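How many cloth-folding demonstrations before the policy stops missing the cloth?

Posted 4/7/19 by Mizanur Amarasinghe

I'm collecting teleoperated examples for a folding task with a two-finger gripper. The policy is supposed to pick up a cloth by one fold, lift it and lay it over itself. Training is plain behavior cloning from the wrist camera and one fixed camera above the table. We log everything with Lemma and replay it there too.

I have 26 hours of recordings. The policy reaches for the cloth well enough but closes too early, often a finger width above it, and then carries on as if it had hold of something. When it does get a grip it usually finishes the fold. My operators are good by now and nearly every recording ends in a clean fold. I delete the ones that don't.

Should I just keep recording the same thing, or change what I record? Table height is fixed, lighting is the room lights, and I have been using one cloth for most of it.

Cor Van Damme

Change what you record. If you delete every miss, the model has never been shown what a miss looks like, so it has no reason to open the fingers and go back down. Keep the recordings where the operator closes on air, notices, opens and tries again. Cut out long pauses but leave the retry in.

Then record some retries on purpose. Start the arm with the fingers closed just above the cloth and have the operator recover from there. On the Huller project we made one recording in five a recovery start. The early closing didn't go away entirely, but the arm stopped carrying nothing across the table, and that was most of our failures.

Check your timing as well. If the gripper command is logged when the operator presses the trigger and the camera picture is stored late, the model learns to close before it is down. Step through a few recordings one picture at a time and see whether the command lines up with the finger motion. Ours was off by 3 pictures, and we had blamed the operators for it.

As for the wrist view, look at what the model gets to work with at the moment of the pinch. The cloth is so close that it is soft and blurry, and the useful part is small: the two fingertips and the bit of material between them.

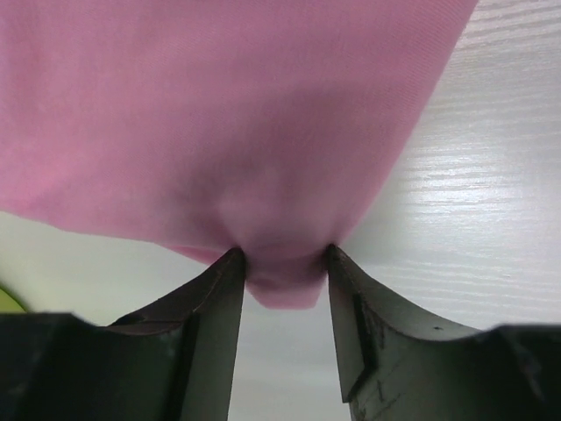

Should the wrist pictures be cropped before training?

Leave them uncropped at first, and crop only after you have compared both versions on the same set of recordings.

A crop saves training time, but it also throws away the surroundings the arm uses on the way down. If you shrink the pictures a lot, save a few at the size the model gets and look at them yourself. If you can't tell a good grip from a near miss at that size, go up a size before you record anything new.

Na-rae Ahn

Agree with Cor on the retries. I would add more cloths before more hours. With one cloth the model can get by on color alone. Use thin and thick ones, plain and patterned, and don't smooth them out between recordings. Drop the cloth from a little height and start from however it lands.

Write down for each recording which cloth it was, who was operating and whether the first grip held. It takes a few seconds and later you can split results by any of those. We skipped it and had to go back through over 2000 recordings in August to fill in the labels by hand.

Also hold one cloth back completely and test only on that.

Bülent Soylu

More data. It's always more data. We had the same thing and it went away when we recorded more.

Comments

Mizanur Amarasinghe: Checked the timing and the trigger is logged early, though less than Cor's was. Fixing that first, then the recovery starts. Thanks.

Gayan Wanigasekara: Bülent, more of the same or more with retries in it? Makes a difference here.

Bülent Soylu: Bit of both I think. It was another guy who did the recording.

Na-rae Ahn: Mizanur, if you shift the gripper log, shift it in the old recordings too or you'll be training on 2 different timings.

Related
Labeling grip success from motor current
Lemma export drops the last second of a recording
Towels or T-shirts for a first folding set?
Tondach arm drifts after a long session
Sharing recordings between sites (Gondska setup)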